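Listening notes, Ornanis demo, August

Third evening with the new Ornanis songs. Playing them through the small speakers first, headphones after. Still not sold. 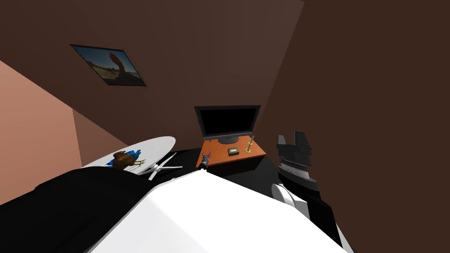
Side one

"Salinas" opens with the same arpeggio everyone has been using, same slow filter sweep, and then the drums come in exactly where I'd have bet money on them. The press blurb says "analog warmth." I hear tape hiss laid over a very clean soft synth. Will check the stems if they ever send them.

Bass is good. Credit where due. It sits a little behind the beat and the chorus needs that.

"Ada" is 6 minutes and has maybe enough ideas for 4. The vocoder verse should go. I played it twice in case I was being unfair and liked it less.

Side two

"Jadthorpe" is the one people keep telling me about. The guitar line is nice, the gated snare is way too loud, and the key change feels like a dare. On headphones the left channel gets crunchy near the end. Could be the file. Could be the mix. Asked for a WAV, got another MP3.

Tried rolling off 3 dB up top and the vocal came forward a lot, so I suspect the whole thing was mastered too bright. Not claiming that as proof, my ears were tired by then.

To do

Level-match against their first record before saying anything about loudness.
Ask which synth is on the "Salinas" bridge. They say hardware. We'll see.
Somebody else please listen to the last 2 tracks cold, no blurb.

Leaving the rating blank for now.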